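Whiteboard Keeper, part-time, August start

Zeltlow
Two positions, 10 hours a week each

Zeltlow runs evening and daytime classes in a converted seed warehouse behind the Terkik bus depot. We teach bookkeeping, beginner Slovak, boat engine repair, conversational math (it's a real course, and it has a waiting list) and whatever else people will sign up for. Last year 391 students came through the door, and nearly every one of them spent part of the evening squinting at a dry marker.

We have nine classrooms and nine whiteboards. We bought projectors once. The instructors thanked us warmly and went on writing on the boards. So we're hiring two people to look after the boards and everything that gets written on them, stuck to them or dropped underneath them.

What you'd be doing

Before the first class at 9 a.m., or before the evening block, depending on your shift, you go room to room. You test each marker with one short stroke on the board. If the stroke is black, the marker stays. If the stroke is a sort of apologetic gray, the marker goes in the bin. It doesn't go back on the tray, where our instructors have been putting dead markers since the building opened, apparently in the hope that they'll get better.

You wipe the boards down properly, including the faint smudges that only show when the ceiling lights are on and you're standing at the back of the room. You find the caps. You keep the supply closet in an order that a tired person can understand. You write the room schedule on the board by the entrance in handwriting that can be read from the stairs.
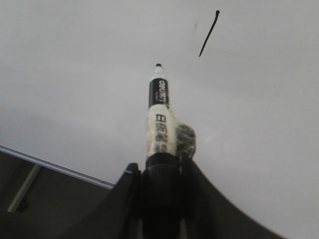
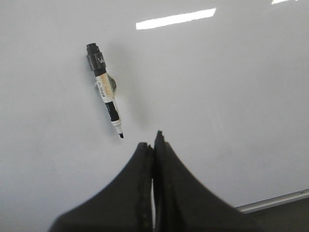

Dry-erase markers at the whiteboard.

You'd also keep the stock sheet. Our marker, eraser and board cleaner budget for the year is $2,559, and we'd like to reach spring with some of it left. Last year we did not. There was a stretch in which the Slovak class was taught entirely in green.

Who we're looking for

No degree needed, and no experience either, though if you've worked in a school, a print shop or a busy kitchen you'll recognize the general mood. You should be able to reach the top of a tall board or be comfortable on a two-step stool. You should be fine with solvent smells (mild, but you'll notice). You should be able to tell a permanent marker from a dry-erase one at a glance. We've had an incident, and Room 4 still says "gross margin" if you look at it sideways.

Legible handwriting matters a great deal. Beautiful handwriting is welcome but won't get you extra pay.

What we offer

Ten hours a week, mornings or evenings, your pick as far as we can manage it. Pay is on the Slanina support staff scale, grade two, and we'll send you the current rate before you apply if you ask. You can take one free class per term. The engine repair people are the friendliest and the bookkeepers bring the better cake. Coffee is free. It's about as good as that suggests.

The building is a short walk from the Skistitura tram stop. There's a bike rack and a ramp at the side entrance. The elevator works – most weeks.

How to apply

Please apply by hand. One page, any pen, telling us which shift you'd like and what you've looked after before – a shop counter, an aquarium, a younger brother, it all counts. Drop it at the front desk or mail it to Zeltlow, Whiteboard Keeper, Terkik. If writing by hand is difficult for you, a typed page or a phone call to the desk is just as good, and we'll talk about the schedule board separately.

Applications close at the end of July. Interviews last twenty minutes and include a short practical with an eraser.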